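Chamado 2191 - Loja Ritura, pedido 764 não fecha no checkout
Aberto por: Greer Carnegie
Responsável: Femke De Bruijn
Status: aguardando cliente

Carrinho com jardineira branca + flores artificiais. Frete calcula, botão Pagar fica cinza. Testei em dois navegadores, mesma coisa. Limpei cache, nada.
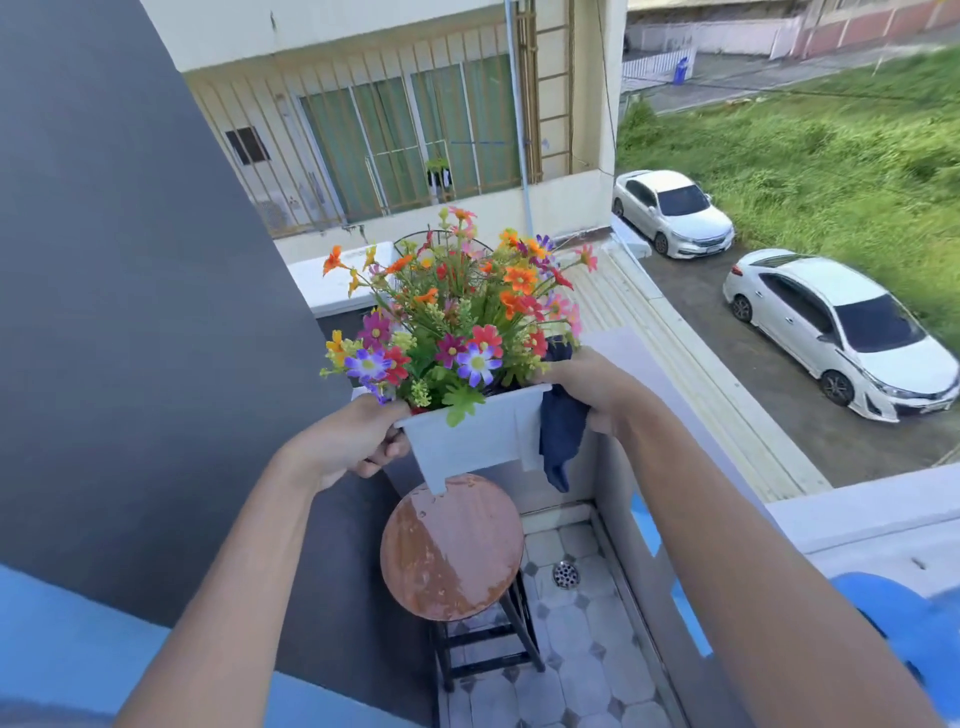
Última modificação desta página: 29 nov. 2025

Femke: log do Futent mostra timeout na chamada do frete. CEP indo com espaço no final, o módulo não corta. Corrigi na mão e o botao liberou.

Greer: aqui passou tb. Mas o cupom sumiu do total??

Femke: cupom expirou em fevereiro, é outro assunto. Abrir chamado separado pfv. Patch do CEP sobe hoje, deixo este aberto até vc confrimar.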